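Larnbridge Toy Library — play kitchen corner, May 5, 2026

The play kitchen corner gets packed up soon for the move to Tomoana Street. Sorry for the short notes, typed this between boxes. Ebony wants it all put back together the same way in July. Names and dates for the loan stuff are in the paper binder, not here.

The kitchen came to us from the Kuusisto family, Heikki drove it over in the back of his van with the doors tied shut. It's been on the floor every session since. Light blue, gold handles, the kids go straight to it. We had a Zerton market stall set before that and it never got half the use, the awning kept coming down on people.

Biggest hit by far is the cabinet door with the SHOPPING LIST panel. Chalkboard style, white lines to write on. Ruby-Lee's group fill it with whatever they like — last time it was eggs, eggs, soup and "a dog". Chalk lives in the tin on the sign-out desk, please put it back there and not in the oven. 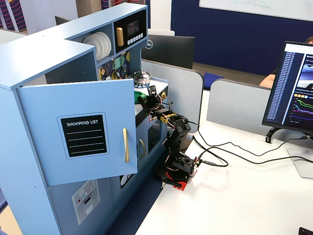

Plates go on the open shelf next to the microwave, on edge, same as always. They travel in the small crate with a tea towel round them. Please don't stack them flat in the bottom of the big box, we lost 2 that way at the last move and Saskia had to glue a third.

Microwave is the black one with the white buttons. Stays with the kitchen, doesnt go out on its own loan. Same for the silver pot and its lid. The lid has gone home in a coat pocket more than once, so check pockets.

Backsplash with the colored shapes — yellow, green, teal, navy. Wipe with a damp cloth only. No spray. Emmanuel tried the orange spray on the old market stall and took the print right off, so lets not repeat that.

The handles. Gold ones, they work loose. Screwdriver is in the Jirnness tool roll, top pocket, the short one. Half a turn is enough, any more and you'll strip it. If one comes off completely put it in a sandwich bag and tape the bag to the inside of the door.

Oven and lower cabinet: empty both before anyone lifts. I mean really empty, put your hand in and feel at the back. Felt food goes in the zip bag, wooden food in the bread basket, anything sticky goes in the sink for a wash first.

Loans while we're closed — anything in the play food range can go out for the whole break, no fee. Members only, max 7 items a family. Bags are packed already, ask Saskia which ones are left. If you've still got the tea set (you know who you are) just hang on to it untill we reopen, easier for everybody.

Packing starts at 13:45, side door. Bring tape if you have any, ours is nearly gone. Emmanuel has the van keys and the list of what goes on first. Kitchen goes on last so it comes off first.

More pictures when it's set up in the new room. Corrections to Ebony, she has the login too.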